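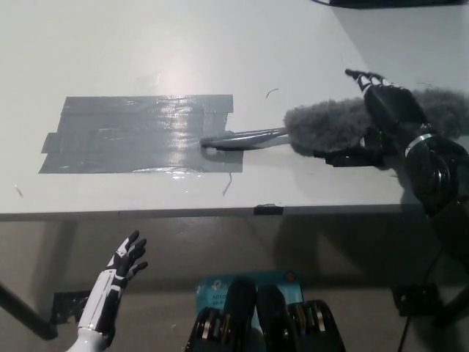

The bus to Orkstead left from behind the bakery at 6 in the morning, and I was on it with one sock, because the other one had gone somewhere in the dark and Ihor was leaning on the horn.

I should say I wasn't supposed to play. I was third-choice keeper for Boiko Athletic, and third-choice keeper at a club like ours means you carry the balls and you're good company. I'm very good company! But Florian Besnard had put his back out lifting a stroller, and the second guy was at his own sister's wedding, so there I was, thirty-four years old, eating a cold dumpling out of foil and trying to remember which way I dive best.

"Left," said Taras Bilyk, when I asked him. "You fall over better to the left."

It was the regional cup, last eight. We had never been in the last eight of anything. Orkstead had won it three times, and they had a real stand with a roof and a guy who sold hot nuts. We had a field that sloped so badly the visiting teams took pictures of it.

Bohdana Nazarenko, our coach, got up once we were on the highway and held on to the luggage rack. She used to play midfield and she still talks like she's looking for someone to pass to.

"They'll be bored by noon," she said. "I want them bored. I want people in that stand reading the paper."

That was the whole team talk. She sat down again and slept until Skinby with her mouth open.

So, the game. I'd love to tell you about it in order, but I remember it in lumps. I remember the grass was so flat it made me a little seasick. I remember their striker, a huge polite man named Deepak Kaushik, who said "sorry, buddy" every time he ran into me, and he ran into me a lot. I remember Taras clearing one off the line with his face and then asking me who had won the toss.

For over 30 minutes of the second half we didn't cross midfield. I mean that. Our forwards came back to help and then just sort of lived with us. I kicked it long, it came back. I kicked it longer, it came back faster. Some kid behind my goal was eating hot nuts and giving me advice, and some of it was pretty good (he told me to stop staring at the ball when it was on the far side, and I did stop).

Then Ihor got sick of it. There's no other way to put it. He plays right back, he drives the bus, he does not go forward, and with 12 minutes left he picked up a loose ball near our corner flag and just went. I could hear Bohdana yelling his name, first angry and then in a completely different voice. He went past two of them and kind of through a third, and from way out he hit the ugliest shot I ever saw. It bounced off a shin, off the post, off their keeper's shoulder, and in.

Ihor didn't celebrate. He was too tired to lift his arms. He walked all the way back and said to me, "Don't you dare."

Deepak got one more chance, right at the end, a header from so close I could smell his shampoo. I went right. I still don't know why. It hit me on the knee and flew over the bar.

"Sorry, buddy," I said.

We stopped in Traltenik on the way home and ate soup standing up, all of us, because none of us could sit. Florian called to ask the score, and Taras handed me the phone.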